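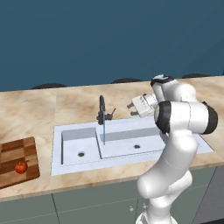

Vista del brazo en la cocina simulada, con el grifo abierto y el chorro sobre el seno derecho.

Incidencia: episodios de la tarea de fregadero rechazados por el validador
Proyecto: Penwood
Abierta por: Tuấn Kiều
Asignada a: Marjorie Bellamy
Fecha: 15/03/2026
Prioridad: media
Estado: resuelta, pendiente de regenerar

Descripción
Lancé un lote de 225 demostraciones en la cocina simulada y el validador descartó 72. El mensaje es siempre el mismo: "estado inicial no coincide con la etiqueta". Las trayectorias cargan bien y no hay saltos en las articulaciones. Adjunto el registro.

Pasos para reproducir
1. Generar el lote con variación de cocina activada.
2. Exportar a la carpeta compartida.
3. Pasar el validador con la configuración por defecto.

Marjorie Bellamy
¿Pasa también con la variación desactivada? Prueba con 50 episodios y la misma semilla.

Tuấn Kiều
Con 50 y sin variación no hay ningún rechazo. Con variación vuelve a fallar. 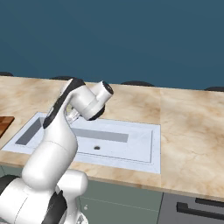
He repasado los rechazados a mano y todos se generaron después de un cambio de cocina dentro del mismo proceso. El estado del grifo que guarda el episodio es el de la cocina anterior. Si reinicio el simulador entre una y otra, la etiqueta sale correcta.

Bảo Lương
Confirmado. El exportador lee el estado del grifo antes de que termine la carga y se queda con el valor en caché. He movido la lectura detrás del primer paso de simulación. El cambio está en la rama de pruebas.

Tuấn Kiều
Probado con 125 episodios, variación activada y sin reinicios. Cero rechazos. La exportación tarda un poco más, pero es asumible.

Marjorie Bellamy
De acuerdo. No corrijáis las etiquetas antiguas a mano. Se borran los 72 episodios y se generan de nuevo con la versión corregida. Thiện Khúc se encarga de retirarlos del conjunto de entrenamiento.

Thiện Khúc
Retirados. Dejo la incidencia abierta hasta que entre el lote nuevo.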